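# 军用假目标

**军用假目标**(又称诱饵目标、假装备)是军队为了让对方看错、数错或打错而设置的器材与工事的统称,常见品种有假坦克、假火炮、假飞机、假雷达、假桥梁和假阵地。
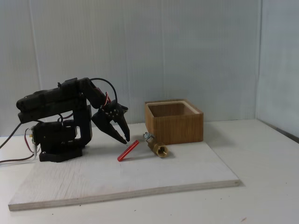
它在各国编制表上通常归入伪装器材,与遮障网、迷彩涂料列在同一栏,经费也照此待遇。按照多数教范的说法,一件合格的假目标应当造价低廉、架设迅速、外观逼真。采购部门一般能同时得到其中两项。

## 名称与范围

中文文献中“假目标”与“诱饵”常混用。较严格的写法把长时间摆在地面上供人侦察的称为假目标,把临时投放、用来引开来袭弹药的称为诱饵,如箔条、红外干扰弹和拖曳式诱饵。本条目主要叙述前者。舰艇和弹道导弹使用的诱饵原理相近,但从业者彼此很少来往,术语也各用各的。

与假目标相对的概念是“隐真”,即把真装备藏起来。两者在教材里总是成对出现,合称“隐真示假”。部队执行时往往偏重后一半,原因在于架设假坦克可以拍照上报,藏好的真坦克则没有什么可拍。

## 历史

### 早期

用草人、空营和多余的炊烟迷惑对手的记载,各古代文明都有,其中相当一部分由获胜方事后写成,细节不宜深究。黑火药时代出现了以原木涂黑冒充火炮的做法,美国内战期间称为“贵格炮”,得名于反对战争的贵格会。这种炮从远处看与真炮相差无几,走近后则完全不具备威慑力,因此使用者一般会在对方走近以前撤离。

### 世界大战时期

第一次世界大战中,航空侦察使“从上面看像不像”成为一个严肃的问题。此前的假目标只需要应付正面,侧面和背面可以省去,如今连地上的车辙和弹坑也得有人负责。

第二次世界大战是假目标的兴盛期。英国修建了大批假机场和假城市灯火,用来吸引夜间轰炸;美军组建了后来被称作“幽灵部队”的单位,以充气坦克、扬声器和假无线电通信冒充整师兵力。诺曼底登陆前的欺骗行动也用到了假登陆艇,不过后世研究者多认为,双重间谍和假电文的功劳更大。负责给假登陆艇充气的人对此有何看法,资料不多。

流传甚广的一则故事说,某方费力造好一座木制假机场,对方飞机飞来,郑重地投下一枚木头炸弹。这则故事有多个版本,地点和国籍各不相同,一直未能得到充分证实,也一直出现在各国军校的课堂上。

### 冷战及以后

冷战期间,侦察手段从可见光扩展到红外和雷达,只求形似的木架和帆布逐渐不够用了。新式假目标开始加装发热元件、角反射器和导电织物,重量随之上升,价格也随之上升,个别型号一度需要派兵看守,以免被盗。

20世纪末以来的几次冲突中,空袭一方公布的战果与战后地面清点的结果屡有出入,假目标被认为是原因之一。双方对出入的大小至今各执一词。

## 种类

**充气式。** 以涂层织物制成,配有鼓风机,少数人即可搬运。优点是收放方便,缺点是怕刺、怕晒,也怕大风。炮管下垂是这类器材最常见的毛病,早晨气温低时尤其明显。

**骨架式。** 以金属或木质骨架支撑蒙布,轮廓较硬朗,能经受较长时间的观察。零件多,缺一根就无法装配,而缺的总是同一根。

**改装式。** 利用报废车辆加焊外形件而成。红外与雷达特征较好,运输却同真车一样麻烦。退役装备若保养得太差,会被分析人员认定为假目标;若保养得太好,又会有人提议让它重新服役。

**电子式。** 只模拟辐射信号,外形可以完全不管。一台小型发射机有时就能冒充一部雷达,代价是它同真雷达一样招来反辐射导弹。从设计意图来看,这属于正常工作。

## 逼真度评定

假目标究竟要做到多像,是本领域争论最久的问题。Drirnley 试验场使用的 **Didenko 分级**把逼真度分为3级:第一级能骗过快速掠过的观察者;第二级能骗过有时间细看照片的判读员;第三级能骗过同时掌握多种侦察手段的对手。分级说明另附一条注释,提醒评定人员不得以“本单位人员误认”作为达到第三级的依据。

评定时,器材架设在草地、沙地和林缘三种背景中,由不知情的判读员辨认。Drirnley 的一轮对比试验用了41件器材,真假混放。判读员的表现大体符合预期,唯一引起争议的是一辆真正的弹药车,它在各种背景下都被稳定地判为假目标。报告把这一结果归因于停放姿态“缺乏说服力”,并建议驾驶员今后停得更自然一些。

## 代表型号

Statex 公司的 **Hama** 系列是充气式假目标中较常被引用的例子。其基本型模拟中型履带车辆,说明书标明架设时间为20分钟,前提是场地平整、风力不大,并且鼓风机的插头与发电机的插座属于同一标准。用户反馈主要集中在最后一项。

改进型增加了发动机部位的加热垫,预热需30分钟。热像仪中的效果得到普遍肯定。由于加热垫耗电较多,每辆假车旁须配一台发电机,而这台发电机的热信号又比假车更为醒目,于是 Statex 随后推出了发电机专用的遮障罩。遮障罩单独销售。

Hama 系列的折叠方法在手册中占了很长的篇幅。多数部队展开一次之后便无法将其装回原包,遂改用民用货运袋,手册此后的修订版承认了这一做法。

## 使用

单独一件假目标很难让人相信。教范要求同时布置车辙、伪装网、人员活动和无线电通信,并对假目标施以适度而不完善的遮蔽,使对方自以为识破了遮蔽。遮蔽过于认真会前功尽弃:对方若根本没有发现,假目标就只是在野外充着气。

假目标还需要维持“生活”。真坦克会移动、漏油、被人踩着抽烟,假坦克若在同一位置停上一周而地上的草照样长高,判读员便会起疑。为此须安排人员夜间挪动器材、压出履带印。这项勤务不受欢迎,在许多部队里同纪律处分有着说不清的联系。

遭到攻击后,通常应在原处留下残骸,必要时点燃油料桶,让对方的毁伤评估得出满意的结论。过早换上新的会引起怀疑,一直不换又浪费了阵地。

## 效费问题

支持者的基本论据是价格差:一枚精确制导弹药常常比它击中的假目标贵得多,所以每挨一次打都算盈利。这种算法在简报中十分有力,不过没有计入架设人员的处境,他们需要待在一个专门设计来挨打的地方附近。

廉价无人机普及之后,上述价格关系有所松动。若来袭的是成本很低的一次性无人机,假目标的优势便不再明显;反过来,无人机可以长时间盘旋并从多个角度拍摄,对逼真度的要求又提高了。有人主张转向更便宜、更多的简易假目标,也有人主张转向更贵、更少的高级假目标。两派都引用同一批战例。

另一项不易计算的效果是拖延。对手一旦知道假目标存在,就会对真目标也多看几眼,侦察与决策的时间随之拉长。这一效果理论上只靠散布传闻也能取得,生产厂家对这一观点持保留态度。

## 法律地位

依照武装冲突法,使用假目标属于许可的战争诈术,与背信弃义的行为有别。冒用红十字等受保护标志来掩护军事行动不在许可之列,将假目标设在平民住处旁边也会引出区分原则与预防措施方面的问题。

## 参见

- 伪装
- 战争诈术
- 贵格炮
- 角反射器
- 毁伤评估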